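Fomier Household Chores Project
Progress report to the Lallow fund, second period, up to June

Dear colleagues,

In this period we continued the work on small tidying tasks at our workshop in Trurnudden. The question of the project is still the same: can a low-cost arm put things back in their place in a normal home, without a person beside it?

We recorded 1176 attempts in total. The task was to pick up one small object from a table and put it in a tray. With objects of a strong color the arm finished 66 percent of the attempts. With white objects on the white table the result was only 26 percent. We think the software loses the border of the object when the table is very bright, but we did not prove this yet.

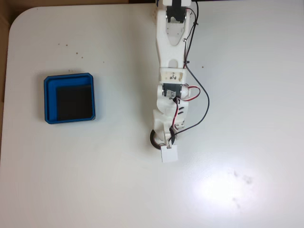
Tidying task: the arm with a white cube in the gripper, blue tray still empty.

The second difficulty is time. One attempt can take up to 20 seconds, and a person does the same in one or two. For a kitchen table after breakfast this is too slow, and we must say it clearly. For work during the night, when the family sleeps, it could be acceptable.

Folding of small towels was planned for this period and is delayed. The grippers which we ordered from Tsoukalas came late, and two of them had to be returned. The cost of the return was paid by the supplier, so the budget is not changed.

In the next period we will repeat the white object test with softer light, and start the towels. We ask your permission to move the shop shelf test to the last period.

With kind regards,
The Fomier project team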